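The Night Clitar Lost Its Place

Every database has a temperament, and the old one at Atero, which we called Clitar, was a worrier. It ran in the back office of a seed company out past Ronoswood, and it had kept the orders straight for so long that I had come to think of it as a sort of elderly aunt, always up before me and always a bit put out about something.

It was February, a little after two in the morning, when my phone started buzzing on the nightstand. The copy had stopped following the original. It was 329 transactions behind, then 3,000, and I padded down the hall in my socks to see what could be done about it.
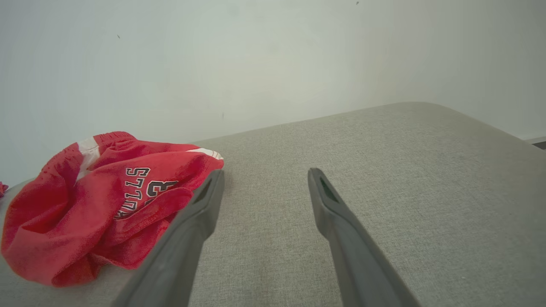 A replica that has lost its place is a sad thing, like a reader who has dropped the book in the bath and can't remember the chapter. I set the laptop on my knees and asked it where it thought it was, and it gave me a position in a log file that had been cleaned away the week before. Beside me were the red shorts with BULLS across them, all bunched up on the gray cushion, and I stared at those black letters for a good long while, the way you do at that hour, reading them sideways and hoping the answer would come. What came instead was a memory of the backup I had taken before supper and named Rugemalira, after a town in a story my grandmother used to tell.

So I made tea, and I began again from the backup. Table 27 went in, and then table 117, which was the big one, all those beans and marigolds and people's careful little notes about leaving the parcel by the shed. I talked to it while it loaded – I always do, and I'm too old to be embarrassed about it. 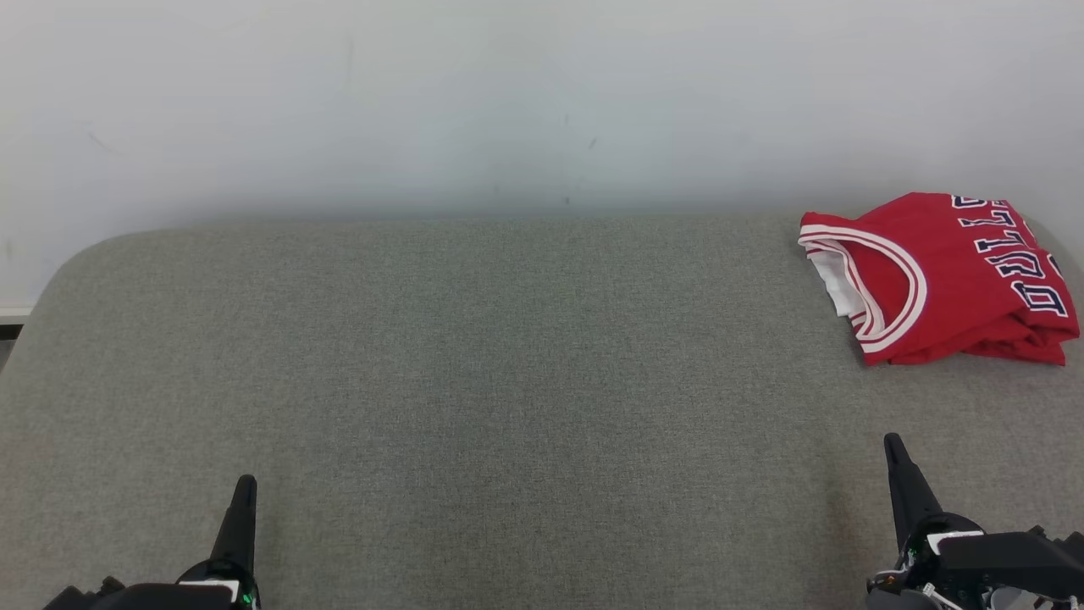
The red jersey, folded on the gray cushion by the wall.

By the time the windows had gone pale the two of them were in step again, the copy murmuring along just behind the original, and the first order of the day arrived. Somebody wanted sweet peas. I watched the row appear in one place and then in the other, and I drank the last of my tea, which had gone quite cold.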